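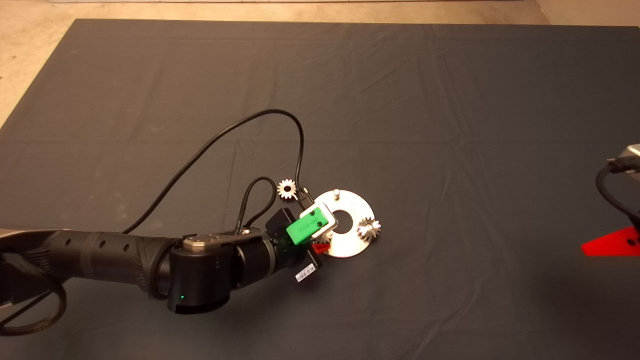 *The round plate on the mat, one little spur gear on its peg and the other one lying on the mat.*

I put off learning to assemble small gear sets for years, and the reason was dumb: I kept losing the gears. My first try was at the kitchen table, on bare wood, with the window open. Something rolled, something pinged off the radiator, and I spent the rest of the evening on my hands and knees with a flashlight. So before I get to pegs and teeth, I want to talk about the mat.

## Get a mat down first

Mine is a big piece of dark gray fabric spread right on the concrete floor. Yes, the floor! A dropped gear has nowhere to fall when you're already down there, and the fabric keeps it from skittering off. Dark gray is great for this too, because shiny metal stands out on it. I tried a pale beige towel once and couldn't find a thing.

Don't fuss over wrinkles. A few fold lines are fine as long as the patch right under your plate is flat. I smooth that part out with my palm and leave the rest alone.

## What I lay out

- the base plate (round, with a hole in the middle)
- the spur gears
- a lint-free cloth
- a small tub of light grease and a toothpick
- a lid from a jam jar, for anything tiny

I bought my practice set from Paluteck, and the instructions were a single folded sheet with arrows on it. My friend Shirley Grewal has the Clisach version, and she says hers came with no sheet at all, so count yourself lucky if you get arrows.

## Putting it together

**1. Wipe everything.** Plate, pegs, gears, the works. One crumb of grit between two teeth and the whole thing feels like a pepper mill. Run a corner of the cloth through each gear's center hole and twist it as you pull.

**2. Set the plate flat and pick a "top."** The plate is round, so it'll happily turn on you while you work and then you won't remember which peg you were on. I turn mine until one peg is at the far side, and that's twelve o'clock for the rest of the job. (Abla Sleiman, who got me into this in the first place, puts a dot of marker on the rim. Probably smarter.)

**3. Check the pegs.** Look at them from the side, with your eye down near the mat. They should stand straight up. If one leans, stop there and fix it or swap the plate, and please don't try to bend it with the gear already on. I've done that. The gear never sat right again.

**4. Drop the first gear on.** Hold it by the outside edge, level, and lower it over the peg. It should slide down under its own weight or with the lightest tap of a fingertip. If it stops halfway it's tilted, so lift it straight back off and start over. Pushing only jams it harder.

**5. Spin it.** Give that one gear a flick before you add anything else. You want a smooth turn with no scraping. If it scrapes, go back to step 1, because nine times out of ten it's dirt.

**6. Bring in the second gear.** This is the fun part! Lower it over its own peg until it's just above the teeth of the first one, then rock the first gear back and forth a hair. You'll feel the teeth find each other and the second gear will drop. Everything I know about patience I learned on this step, and I still get it wrong plenty.

**7. Turn the pair slowly through a full circle.** Go slow enough to feel each tooth. A tight spot that comes back at the same place on every turn usually means a nick on one tooth. Mark it, pull the gear, and look at it under a good lamp.

**8. Grease, but barely.** A toothpick tip's worth on the teeth, then a few turns to spread it. Wipe off whatever squeezes out.

## Stuff that went wrong for me

I once swapped two gears that looked like twins and weren't. If you have gears close in size, stack them and see if the teeth line up all the way around before you start.

I also went through a phase of using way too much grease, and it picked up fuzz from the mat within 5 minutes. If yours looks hairy, that's what happened. Strip it, wipe it, go lighter.

And keep the spare gear where you can see it. I leave mine on the mat beside the plate, up and to the left, and always in that spot. Mortimer Thibodeaux keeps his in his shirt pocket, and he has run at least one of them through the washer.

Next I want to try the set with 4 gears, which Shirley has promised to lend me in July if I give back her good tweezers. They're in the jam jar lid. I think.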